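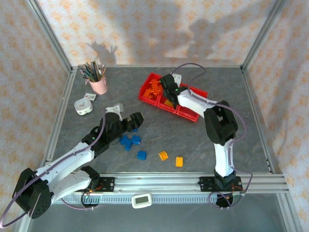
Can a two-arm kit be checked by one person working alone?
One person is enough for everything on this sheet, provided the stop switch stays within reach. Only the lifting-out at delivery wants a second pair of hands.

Verosska twin-arm sorting kit – bench inspection, with comments
Supplied by Prenine on trial. Checked by Brenda Tunstall, Parsons workshop, December

1. Base plates and rail screws – OK
Went round all of them with the short key and was pleased to find nothing wanting more than a nip. Do please use the short key, as the long one makes it far too easy to overdo things.

2. Cables – OK, with comment
No chafing that I could feel. The loops are generous, and I would dearly like a clip or two near the bases so that a sleeve can't catch on the way past. Have asked Prenine.

3. Stop switch – OK
Tried 9 times, with the arms moving and with them still. I know that sounds fussy, but it is the item I lose sleep over, so bear with me.

4. Frame and fabric – OK
Corners firm. The patterned cloth is a cheerful touch and it comes off for washing, though mind the fixings when you put it back.

5. Gripper fingers – OK, watch
Wipe with a damp cloth and look for splits along the pads before each session. 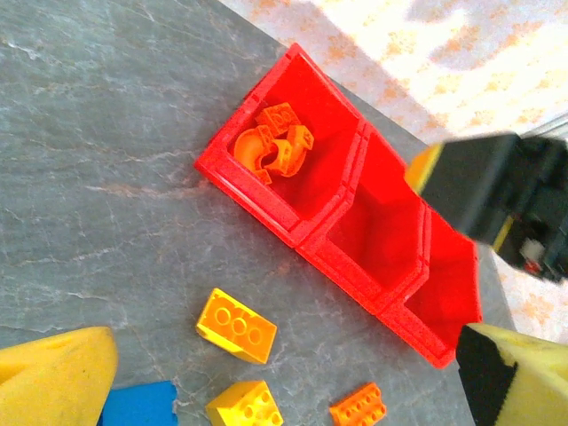
Item 6: red sorting tray, orange pieces in the end bin.

6. Tray and blocks – OK
The tray should sit flat and the bins should be free of cracks. Run a fingertip along the rims (gently!) and take out any block with a sharp corner. Spare trays are kept with the Platitz boxes on the lower shelf.

7. Run counter – noted
Reading at start 1,202, reading at finish 3,141. Prenine would like both figures on the return slip, so please don't leave the first one out as I very nearly did.

8. Paperwork – NOT OK
The manual is friendly and clear as far as it goes, but the page on power supplies is missing from our copy. Replacement requested.

Result: fit for supervised use. Item 8 to be closed before we talk about buying. Next check at 4 weeks, same sheet, and do add your own remarks, however small.
B. Tunstall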